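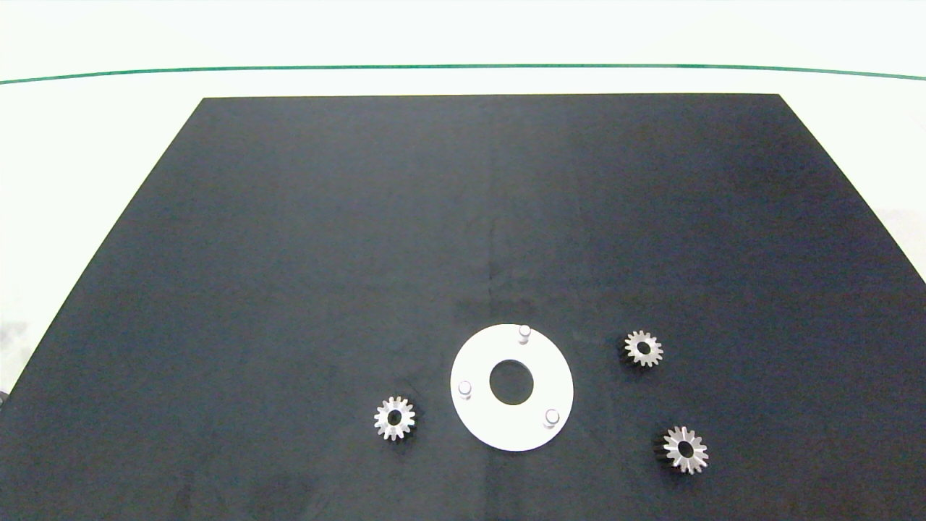 The Small Gears of Jasudum Street

In the workshop of Endang Hutapea there is a rule about coffee: it stays on the windowsill. The table is for gears only. She told me this before she told me her name, and I moved my cup.

Endang makes teaching sets. A set has a white ring with three pins standing up from it, and metal gears which the student must place on the pins so that the teeth meet and everything turns together. Schools buy them, and also some parents, and once a dentist who wanted something for the waiting room. The company is called Plurkia and it has five people, if we count her brother, who drives.

I came in May with the idea that such a thing must be very easy. I have two hands and I finished school. She gave me a set and went to answer the telephone.

The first gear goes down without trouble. The second one also goes down, if you are lucky with the teeth. If you are not lucky, it sits on top of its neighbor and refuses, and you push, and this is the mistake. "You are pushing," said Endang from the other side of the room, with the telephone still on her ear. She had heard the metal.

The correct way is to let the gear rest on the pin and turn it a very little, with one finger, until it falls by itself. It makes a small click. I did not get the click for almost an hour, and then I got it many times and did not want to stop.

She learned the work from an old clock repairer named Subramaniam, who had his shop two doors away. He kept his parts on dark cloth and never on bare wood, so the eye could find them. Endang does it also. She works on a dark board, and when she looks for a dropped screw she first looks there, and only later on the floor, with bad words.

Last year Plurkia sold 547 sets. For this year she hopes for 800, but a big order from the Jillura schools is still not signed and she does not like to speak of it. The gears come to her already cut. Her work is to check them, and she does it with her thumb, going slowly over the teeth of each one. A rough tooth goes in a tin under the table. The tin is heavy - I tried to lift it with one hand and changed my mind.

I asked if she is not bored, after so many years with the same pieces. She thought about this quite seriously. She said that in the morning she is sometimes bored, and after lunch never.

Before I left she put a set in a paper bag for my daughter, who is nine. My daughter got the click on her second try. I have asked her to show me how she holds the gear, and she says that she does not hold it, she only puts it there.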